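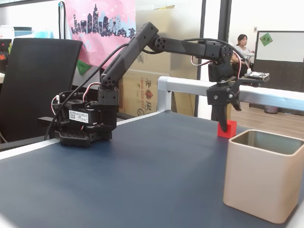
Night bus back on the Wullel road, but only till the end of the summer

Sat 4 May

The late bus between Clurneo and Wullel is running again from this weekend, nearly a year after it was dropped, and drivers, bar staff and a fair few parents will be glad of it. The first one leaves the stand outside the old post office in Clurneo just after midnight tonight.

It is a trial. The council has only found money to run it to the end of the summer, Fridays and Saturdays, and after that it all depends on how many people get on.

The bus was cut in March last year when the old contract ran out. At the time the council said most runs were leaving half empty, which people in Wullel never really accepted. A petition went round the shops and the two pubs and got more than 1,000 names, not bad for a village where you can walk end to end before your chips go cold.

Ademir Caldeira started it. He works evenings in the kitchen at the Skokidari, the restaurant by the bridge in Clurneo, and lives on the far side of Wullel. Since the cut he has been cycling home or sharing taxis.

"Cycling is fine in June," he said. "In January with the rain coming sideways, no. There's no path past the quarry and the lorries don't give you any room. Two of our lot packed the job in because they couldn't get home. Good workers, both of them."

He said a taxi on a Saturday could eat up to a third of a shift's pay, and that is if you can get one. After closing time there are only a handful of cars working the town and they would sooner do short trips.

Mr Caldeira took the petition to the January meeting himself. He had been told he would get a few minutes at the start. In the end he was on after the item about allotment water and it was gone half nine when he got to speak. The vote to look again at the route went through that same night, with one against.

What has changed

The route isn't quite the same as before. Old regulars should have a look at the timetable before they rely on it.

The bus no longer goes round by the hospital. That loop was what made the old service so slow and the hospital has its own shuttle now anyway. Instead it goes straight out past the leisure centre, stops at Nagano Court, the new flats behind the station, and then takes the main road to Wullel.

In Wullel it stops at the church and the school gates. It will not go up to the top estate. The hill was the sticking point all along, the operator says its larger bus can't make the turn at the top when cars are parked both sides. Residents up there are not pleased and you can see why, it is a steep walk and most of the street lights go off at midnight.

The council says it has asked for the lights on the hill to stay on later on the nights the bus is running. No answer on that yet.

There are two runs out of Clurneo each night, the first just after midnight and a second at half past one. Coming the other way there is a single run, at ten to one, mainly because the bus has to get back somehow. Anyone can use it.

Fares

A single is £3 whatever stop you get on at. Under-16s pay half. Weekly tickets from the daytime service are good on the night bus too, which they weren't before and which was one of the main moans last time.

Older people's passes are not valid, as they stop at 11pm under the present rules. Several people raised this at the drop-in at the library and were told it was out of the council's hands.

Drivers will take cash but can't change anything bigger than a £10 note. Cards are fine.

Mixed feelings

Not everyone is cheering. People living along Station Road have had years of noise at closing time and some fear having a bus stand under their windows will make it worse. One woman who has lived there since the eighties told us the old bus used to sit with its engine running for a quarter of an hour, "and you felt it in the bed". The operator has promised engines off if the wait is more than a couple of minutes. She said she would beleive it when she heard it. Or didnt.

The pubs are keen, as you would expect. The landlord at one said he'd lost most of his Wullel custom after the cut and the darts team had folded, or as good as. He is hoping to get the quiz going again on Fridays.

Taxi firms have been quieter. One driver on the rank said it made no odds to him, he had more work than he could do on a Saturday as it was, and he would be happy to see the queue go down a bit.

What happens next

Passenger numbers will be looked at in September and a decision made the month after. The council would not say how full the bus needs to be to keep going. Asked twice, it said only that there was "no single figure" and that it would weigh numbers against cost and what people told it.

Mr Caldeira thinks there should be one. "If they tell us the number then we can all get on the bus and make the number," he said. "If it's a secret, how do we know?"

He will be on the second run tonight if the kitchen closes on time. He has asked the others on the late shift to use it even on nights when somebody offers them a lift.

Timetables are up at the stops in Clurneo and at the church in Wullel. The school gates stop had no timetable when we went to press, and the pole was still bagged over. Paper copies are at the library desk and the post office counter.

The service does not run on bank holiday Sundays, so nothing extra this weekend. Road works by the quarry may mean a short wait at temporary lights until Wednesday.

Comments about the service can be handed in at the library or sent to the council's transport desk, marked Night Bus.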